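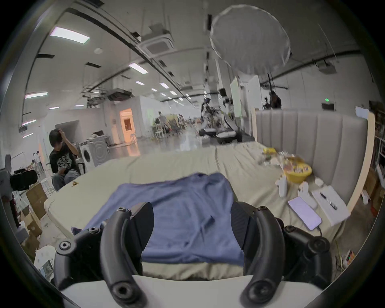

Masaru Kuroda replied that the committee could not accept the thesis in its present form, as the third chapter described a muscle that did not exist in any known fish.

The candidate, Adel, asked that the remark be entered in the minutes. It was entered.

The Institute at Jituvdale had examined doctoral work in the same room for 51 years. Its rules provided that a candidate might answer an objection by argument or by specimen. Adel had prepared 33 sections from a river fish, stained and numbered, and requested leave to present them. Leave was granted until four o'clock.

Dr. Kuroda went to the microscope and remained there through section 15. He then asked who had collected the animal. Adel stated that it had been taken below the weir at Grokent, on a Wednesday, under permit, and that a second had been seen and left in the water.

"Left for what purpose?" asked the chair, Professor Rey.

"It was guarding eggs," Adel said.

The chair directed that this also be entered. Dr. Kuroda returned to the eyepiece and asked for section 16, and the clerk, who had risen to close the shutters, sat down again.

59 shares | 15 comments

Home | Fiction | Essays | Archive | Submit

Related
The Register of Small Bones
Notes Toward a Viva
An Extension Until May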